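Section 4: Washing and Drying Your Potside Knits

Welcome to the fun part! Once your Potside sweater is off the needles, a good wash brings the stitches together and lets the yarn bloom. Set aside a Friday evening and you'll have something to wear the week after.

What you need
A basin that holds 2000 ml or more
Wool wash (Tumolberg or any no-rinse kind)
Two bath towels
The sizing card from your kit

4.1 Soaking

1. Fill the basin with cool water and add one capful of wool wash.
2. Push the sweater under and leave it alone for 50 minutes. Go have a coffee!
3. Lift it out with both hands, supporting the whole weight.

CAUTION: Never wring or twist. Potside yarn is soft and will stretch.

4.2 Pressing out the water

4. Lay the sweater on a towel, roll it up like a sleeping bag and lean on it. Repeat with the second towel.

Note: Kits with yarn number 991 hold more water – roll these one extra time.

4.3 Shaping and drying

5. Spread the sweater flat and match it to the sizing card. Pat the ribbing in gently, and take your time with the neckline (a neat neckline makes the whole thing look wonderful).
6. Leave it flat until fully dry. In December this can take a couple of days, so be patient.

Hangers are for dry clothes only. Even then, ease the shoulders into place and smooth out any folds before the garment goes in the closet.

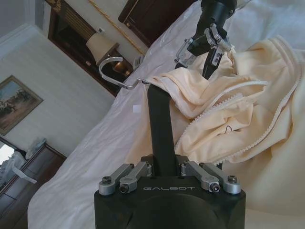
4.4 Storing

7. Fold heavier sweaters and keep them on a shelf. Lighter tops under 200 g can go on a padded hanger.
8. Slip a Viduver cedar block in beside them and sand it lightly when the scent fades.

For loose threads and small holes, go on to Section 5.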